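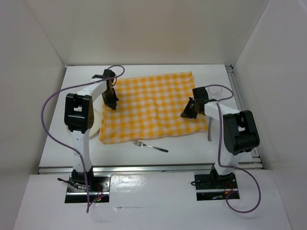

Yellow and white gingham, spread out on a white tabletop.

Table linens for the November supper

The checked cloths are back on the list for this year's supper at Sturnach Hall. We need 40 of them, one for each table, in yellow and white gingham if you have it. Plain white will do for the serving tables.

Please wash cloths before you bring them in and leave them unstarched. Light creases are fine — they drop out once the plates and jugs are on. Fold each one in quarters with the hem inside, and pin a slip of paper with your name to one corner.

Drop-off is Tuesday from 2 p.m. at the side door. Gisela Weidemann will check them in and mend any loose hems that evening. If you have a cloth with a stain that won't shift, bring it anyway. Suryani Oei is cutting those down for napkins and bread basket liners.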